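How to Clean Foam Slides and Sandals Without Ruining Them

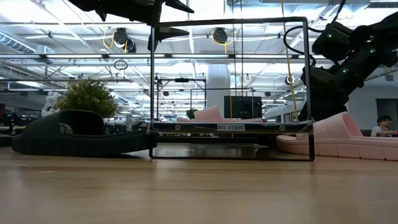
Thabiso Coetzee wrote in to ask whether the washing machine would do, as he'd put a pair through at 60 and they came out a size smaller and curled like crisps. Oh dear! Sixty is far too hot for foam, I'm afraid, and I'd keep them out of the machine altogether. A washing-up bowl and ten minutes of your evening will do the job nicely.

Start by knocking off any dry mud or sand outdoors (I do mine against the back step, much to the cat's disgust). Fill the bowl with lukewarm water, add a small squirt of washing-up liquid, and go over the footbed with an old toothbrush, working in little circles. Do the underside of the strap as well, where sun cream likes to collect.

If there's still a grey shadow where your heels go, mix bicarbonate of soda with a few drops of water until it's like toothpaste, spread it on and leave it while you have a cup of tea. Rinse well, then rinse again, as soapy slides are horribly slippery on a bathroom floor.

Pat them with a towel and stand them somewhere airy, out of the sun and well away from radiators. Mine are usually ready by breakfast. Leather and suede sandals need quite different treatment, so please don't dunk those!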